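Student Projects > Design and Everyday Life
Last updated: September

Carrying Cups on a Tray: How the Place of a Cup Changes the Work of Serving

1. Why we chose this subject

In the canteen of our school in Starkdale, drinks are carried on trays every day, and every day some of them are spilled. When our teacher asked us to find a small problem from daily life, we first thought of chairs, and then of the long line at the cash desk. At the end we chose the tray. It looked like a very simple object, and we believed the report would be finished quickly. This was not correct.

Our question was the following: where should two cups stand on a tray, so that the person who carries it can walk in a normal way and does not have to look down all the time?

2. What we read and whom we asked

We did not find much written about trays. There are advice pages for new waiters, and most of them say that the heavy things must be near the body. One page said the opposite for round trays. We also talked with the kitchen staff of Guzmán, the small lunch place near the school, where they carry trays with one hand on the shoulder. They told us that they never learned any rule and that the hand learns it alone. For our project this was interesting but difficult to use, because our test persons are students and carry with two hands.

3. Materials

We wanted tumblers without a handle, because a handle invites the person to turn the cup and then the position is changed. The tray is a black one with rounded corners and a raised rim. The rim is important. With a flat board, the cup can slide over the border, and then we would be testing fear more than balance.

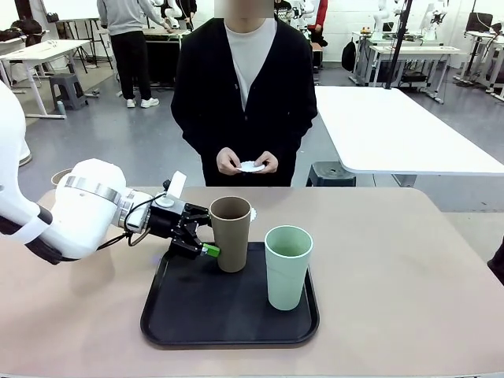
Report by Luuk Segers and Wing-sze Shih
Project group Lullow

The brown cup and the mint-green cup stand upright on the tray in the photo, one on the left half and one on the right half. We call this the "side by side" position. In the second position, which we call "in a row", one cup is close to the carrier and the other one is behind it, in the middle line of the tray. We used different colors so that we could write "brown" and "green" in our notes, and this saved us from many mistakes.

4. How we worked

Each cup was filled with water to the same line. The person took the tray from a table, walked through the corridor to the door, turned, and came back. We did not tell them to be fast or slow. After every walk we poured the water back into a measuring jug and wrote down how much was missing. The person also answered 2 short questions on paper: was it comfortable, and where did you look?

We spent 4 afternoons on the walks and made 60 of them, half in each position. Several people asked if they could practice before. We said no in the first afternoon and yes in the others, which is a weakness of our method and we want to mention it here.

5. Results

In total we lost 346 milliliters of water. The larger part was lost in the row position, and mostly from the cup that was far from the body. In the side by side position the loss was small on the straight part, but at the turn near the door the outer cup often spilled.

The answers on paper did not agree with the jug. Many students wrote that the row was more comfortable, because they could see both cups with one look. They spilled more and they still liked it more. We discussed this for a long time. Wing-sze thinks that people feel safe when they can see the cups. Luuk thinks that they hold the tray closer in this position and get less tired in the arms. We have no measurement to decide between us.

6. What we would change

We would use a lid with a small hole, as the cups from Calline have, and repeat the same walks. We would also mark the place of the cups on the tray with tape from the first afternoon. In the beginning we placed them by eye, and some of the early walks are probably not exactly equal.

The school kitchen has asked for a copy of the results table. We will bring it when the units are corrected, as in the first version one column was still in centiliters.

Filed under: Student reports, Kitchen and table
4 comments | 60 shares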